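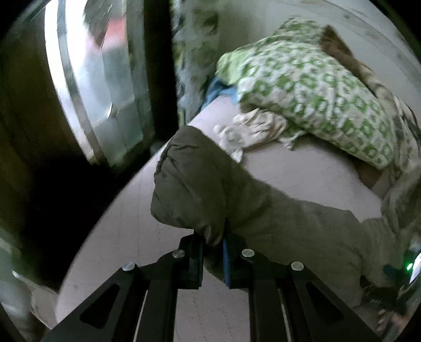
N° 20, p. 90

Catalina Olivares arriva à Plemitz par le car de nuit, avec un sac et le dossier du ministère. La commune avait voté au printemps l'ouverture d'une parcelle de chanvre sous licence, derrière l'ancienne gare, et il fallait quelqu'un pour contrôler les plants avant la récolte.

Le maire lui donna une clé et un plan photocopié. La parcelle était louée à la société Hondico, qui avait promis quatre emplois et en avait créé trois.

Le contremaître s'appelait Dvořáček. Il avait fait pousser la même plante pendant des années dans la cave de sa mère, et purgé pour cela dix-huit mois à la prison d'Iltside. Il le dit tout de suite, en ouvrant la grille.

– C'est dans votre dossier, de toute façon.

– Non, dit-elle. Ça n'y est pas.

Il haussa les épaules et lui montra les rangs. Elle préleva ses échantillons, colla les étiquettes, nota la hauteur des tiges. Il marchait derrière elle et portait la caisse.

– Les miennes étaient plus belles, dit-il au bout du troisième rang. Celles-ci ont soif.

Elle toucha la terre. Elle était dure. Le tuyau d'arrosage s'arrêtait une vingtaine de mètres plus haut, et personne chez Hondico n'avait commandé la suite.

– Vous l'avez signalé ?

– J'ai un casier. Je ne signale rien.

Elle écrivit la phrase sur le tuyau dans la case des observations, puis la date et l'heure. Dvořáček lut par-dessus son épaule. Il lui demanda si elle voulait du café. Il en restait dans le thermos, il était de cinq heures du matin.

Elle dit oui.

12 partages · 3 commentaires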